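Category: Foreign policy | Media and opinion
2/23/25 – by Radoslava Slanina
3 min read

The Tullville thesis

The Tullville thesis is an argument in foreign policy writing which says that a large power loses influence first through its newspapers and only later through its armies. Named for Tullville, the small college town where it was first given as a talk. Its author, Alžběta Bednárik, taught international politics there and wrote a regular column on trade and alliances.

The talk was later printed as a pamphlet by Gralance, a small press. First run of 200 copies. A longer version came out the next February, with notes and a reply to critics. Most later writers quote the longer one, though the page numbers people give are often from the pamphlet, so check.

Main claims

Bednárik starts with the foreign affairs columnist. In her account the columnist of a leading power is read abroad as a kind of unofficial envoy, whether or not anyone in government agrees with him. Ministers in smaller countries read the column to guess what is coming. When they stop reading it, something has changed – and usually years before a base closes or a treaty lapses.

She calls this "the drop in postage." The phrase is from a passage on letters to the editor from overseas, which she treated as a rough measure of attention. She went through 2,351 published letters in bound volumes of one daily paper and sorted them by country. Letters from allied countries fell off first, she found, then letters from rivals. Letters from neutral countries held up longest. Her explanation is that allies had other ways to complain.

A second claim is about intervention. Popular resistance to a war abroad is, for Bednárik, a late sign of decline. By the time crowds are out, the governments behind them have mostly made other arrangements already. This part is the most disputed.

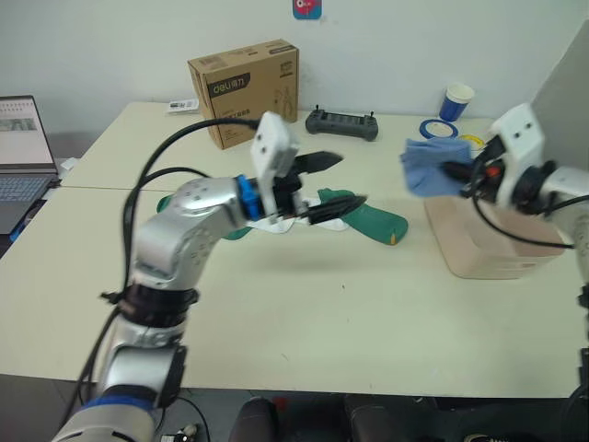
Reception

Early reviews were mixed. The quarterly Ruvley gave it a long and fairly hostile notice, saying the letters prove only that people abroad found other papers to write to. The same review granted that the chapter on small-state diplomats was new and well sourced. Bednárik answered in the longer edition. She conceded that one paper was too few but kept the conclusion.

Vondráček, a discussion journal on the left, took the opposite line. Its editors thought she was too soft on the columnists and treated them as weather vanes when they had pushed for the wars themselves. A special issue followed, 226 pages, much of it about sanctions and only loosely tied to the thesis. Two of the essays are still assigned in courses.

World-systems writers have generally been friendly to the argument but dont use it much. Their complaint is about the time scale. A decline that takes half a century, they say, can't be read off a letters page in a decade or so.

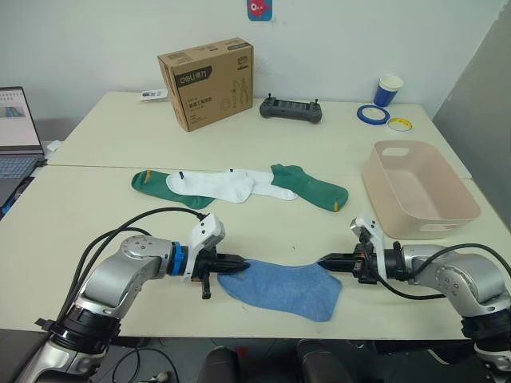 There is also the question of language. The letters were all in English, and critics pointed out that a reader in Lima or Ankara who writes to an American paper in English is not a typical reader. Bednárik accepted this in a footnote – a short one – and suggested someone do the same work with the foreign language press. As far as is known it hasn't been done in full.

Later use

The term turns up mostly in arguments over whether American decline is real or just a mood among commentators. Supporters cite it as evidence that influence can shrink while military spending goes up. Opponents use the name as shorthand for reading to much into opinion pages.

Online publishing made the original method hard to repeat. Comment sections have no reliable country of origin, and many papers have closed theirs. Some researchers have tried counting citations of American columnists in foreign parliaments instead. Results vary a lot by country, and it is not agreed what a mention means, since a speaker may be quoting the column only to mock it.

See also: Hegemonic decline; Public diplomacy; Op-ed page; Letters to the editor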